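The owner of Gaso keeps the shop's front door propped open with a box of paper offcuts. It is a small stationery and letterpress business, and she has run it for 6 years, first out of a garage and now in a narrow unit with two presses at the back. She agreed to talk on the condition that she could keep working while we did.

She came to printing from bookkeeping. "I did accounts for a plumbing supplier," she said. "I liked the ledgers more than the accounts." A night class led to a secondhand tabletop press, and the press led to wedding invitations, which still pay most of the rent.

Invitations are steady work, but she doesn't talk about them much. What she wants to talk about is plain stationery: correspondence cards, index cards, notepads, the things people used to buy without thinking. Her main line is called Masri, and it started with a single order of 171 cards for a dentist who wanted to write to his patients by hand.

"He came back in July and said people were keeping them on the fridge," she said. "I thought, all right, there's something in that."
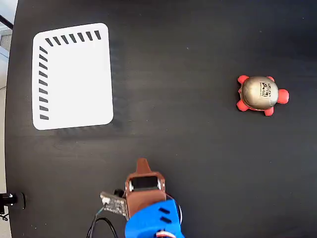
Most of the decisions in a line of cards are made before any ink is mixed. She begins with size, then corners, then how much of the surface to leave alone. Square corners are cheaper, and she used them for two years before switching. "They get soft in a bag. Rounded ones wear better, and people like holding them." Decoration comes last, and she is strict about it. A row of short black slanted dashes along the top and another down the left side, with the rest left white, is about as much as she thinks a card should carry. Anything more, she says, and the person writing starts to feel crowded.

She has strong opinions on paper too. For a long time she bought from whoever was cheapest that month, and the color shifted from one batch to the next. Customers who reordered noticed. She now buys everything from one mill agent, Posulov, in lots of 3000 sheets, and stores it flat under the cutting bench. It ties up money she would sometimes like to have.

"A bad month is when the paper is paid for and the invitations haven't come in," she said. "You learn to eat soup."

Last year she sold 1083 boxed sets, more than half of them by mail. Shops take the rest. She has turned down two offers to have the line printed abroad and says the second was hard to refuse. The price was good, but she didn't want to spend her days on email.

Her next project is a set of notepads under the name Tistetti, glued at the top and meant for kitchens. The first run had to be pulped when the glue cracked. The second is drying on a rack near the window, and she got up twice during our conversation to press a thumb against the spines.

I asked whether she writes many cards herself.

"To my sister, every couple of weeks," she said. "She sends me text messages back."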